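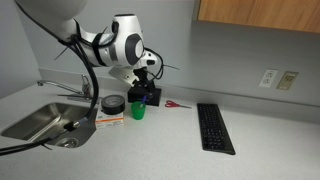

Arm over the counter by the sink, gripper pointing down, cables still strapped.

December, posted 16:25 by Ó Súilleabháin, Sistham robotics club

Ticket 753. Gripper drops out when wrist turns past halfway. Arm itself fine, no error on it.

Tried: new lead, same. Slowed right down, same. Re-taped the thin wires at the gripper, got nearly 400 cycles then it went agian. Log stops at line 233.

Thick cable hangs down into the sink, pls move before next session. Need a spare connector from Dusholm. Leaving open.

Contact: Levora help desk | Back to top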